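Nodier - two-arm planning for assembly work

I started writing Nodier because I got tired of teaching two arms separately and then praying they'd meet in the middle! It plans both as one system, cables included, and replans in 15 milliseconds.
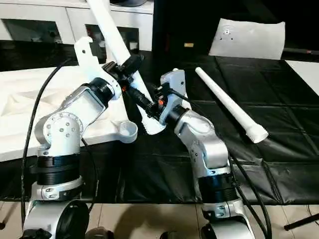
Both grippers at one white tube, planned in Nodier 39.

Grip poses come from Minami, our perception add-on (sold separately, sorry), and it's happy with plain white parts on dark cloth. 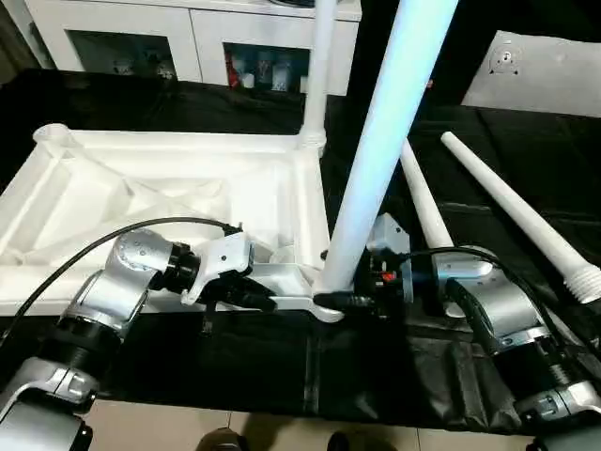 Contact holds are my favorite feature in this release. You tell one arm to brace and the other to work, and the planner keeps them in step - like the left gripper pressing on the near rim of the frame with the right one clamped around the base of the thick pole. Single-cell license, $680, with 13 months of updates.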